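Skodden port inquiry, terms of reference out
Politics & Current Affairs > National

bluegum_pete
2022-01-12
So the terms of reference for the Skodden inquiry finally dropped. 11 pages. Only covers the tender itself, nothing on the minister's meetings with Orex before it opened. Whole thing's a joke imo

tallowa
Read it again, clause 4 lets the commissioner look at "related contact". That's the meetings.

bluegum_pete
"may" look at. May. Big difference. And Visser picked the wording himself, he was ports minister when half this happened

tallowa
He was minister for the last bit. Tender was signed off in April, before he got the job.

K_Marsh
Mamta Goel put in 286 questions on notice over this and got 20 answers. Twenty. Most of them "refer to previous response". If that's not hiding something I dunno what is

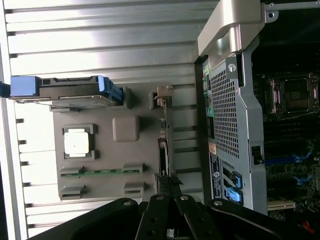 Also the emails. Department says the old mail server was wiped when they moved to Dritent, routine changeover, nothing to see. Then Goel's office gets 318 of them from someone inside. So which is it

dry_creek
Careful, nobody's shown those emails are the same ones. Could be copies off a staffer's account. I used to work in records (not ports) and stuff gets kept in three places and lost in the fourth

K_Marsh
fair. still stinks

tallowa
Agree with K on the answers, dont agree it proves anything. Goel's in opposition, she'd ask 286 questions about the office biscuits

bluegum_pete
lol. She's also the only one who asked any

dry_creek
Does anyone know if hearings are public? Can't find it in the pdf

tallowa
Page 9. Public unless commercial in confidence

bluegum_pete
so, private then

K_Marsh
Submissions are open to anyone btw, form's on the inquiry site. Putting mine in tonight, will post teh link when I find it again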